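Finger pads on hand-held gripper pair: cleaning interval and realignment
Posted in Equipment Care

Catrin Meredith
Our group maintains a pair of hand-held grippers of the two-finger type, used for picking and placing fresh produce. Since July the finger pads on one unit have been losing hold of smooth-skinned fruit, tomatoes in particular, while mandarins present no difficulty. The unit has recorded 4,000 closures on its present pads. The pivots have been checked for play and none was found. I would be grateful for advice on whether the pads should be replaced or cleaned, and on how the two fingers ought to be realigned afterwards. Our written procedure, inherited from the Idwood site, is silent on both matters.

Wyn Morris
Replace them. We change ours at 973 closures and have had no complaints.

Eirlys Beddoe
Replacement may prove unnecessary. Residue from fruit wax builds up on the pad face and is difficult to see on a dark surface. The following has served us well on the Skirkex bench.

Wipe each pad with a lint-free cloth and lukewarm water with a little dish soap, then with clean water. Solvents should be avoided, as they harden the pad. Leave both to dry for 18 minutes before closing the fingers.

For alignment, close the fingers slowly on a strip of paper and draw it out. Resistance should be equal along the full length of the pad. If one end is slack, loosen the pad holder, seat it again and repeat the test - the pivot itself should not be adjusted for this purpose.

Finish with a trial on the fruit you normally handle.

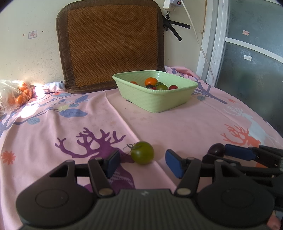 Use firm pieces with intact skin, and rest them on the cloth you ordinarily work over, so that the height of approach is familiar to the operator. Should a tomato still slip after cleaning, the pads are worn and Mr. Morris's advice applies, although I consider his interval rather short. Please enter the closure count in the log on each occasion.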